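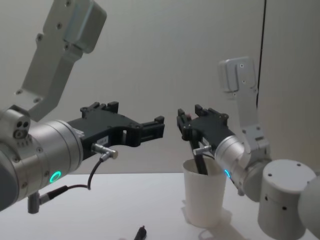
Home | Interviews | Desk Life | Archive | About

Reading time: 4 minutes

The less you leave out: a chat about pens, cups and clear tables

27 May 2022

I arrived at Ginano with a bag full of notebooks and was told, very kindly, to leave it by the door. The woman I'd come to meet looks after the work tables there and she has firm views about what goes on them. I liked her at once!

"White top, plain wall, and then only what you're using," she said. "I had 294 pens when I started. I know because I tipped them all out on the floor one evening and went through them. Half were dry."

She came from Kuhlmann, where every desk had a drawer and every drawer was stuffed with dead biros and sauce sachets. I told her mine still is. She didn't laugh (well, a bit).

So what does she keep things in now? I was expecting a clever organiser, and she did once buy one from Clomel, with four compartments. It went back after two days.

"You spend your time deciding which slot," she said. "I use paper cups. When one gets grubby or goes soft at the bottom, I take another." 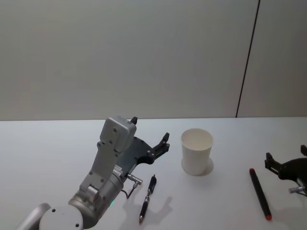
I asked whether a paper cup wouldn't just fall over, as mine would. She said it depends what you ask of it - a pen or a marker is fine, a pair of scissors is asking for trouble. Drop things in gently and let them lean. And don't fill it.

"People see a cup and they think it has to be full. Put one pen in. You'll find it straight away."

She's fussier about lids. At Alten, where she spent a summer, markers were left open all over the place, and she still checks for caps when she walks past a table. Markers go in cap up, so the colour shows without anyone having to rummage. I've been storing mine upside down since school, and I told her so. "For the ink, I suppose," she said, in the voice of someone being polite. 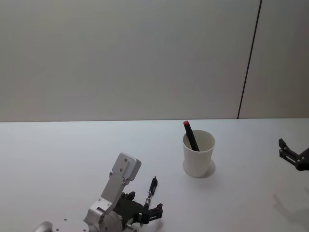

A red-capped marker in its paper cup.

We talked for ages about the end of the day, her favourite part. Pens go back first, then a wipe with a barely damp cloth, working from the wall towards you. White shows everything, she admitted, and she has been known to come back for one smudge.

Would she ever go for a darker top? "No! I'd never see what I'd missed."

I went home and emptied my own drawer on to the kitchen floor. I stopped at the sauce sachets, but there's a paper cup on my desk now with one blue pen in it.

Print this page | E-mail this to a friend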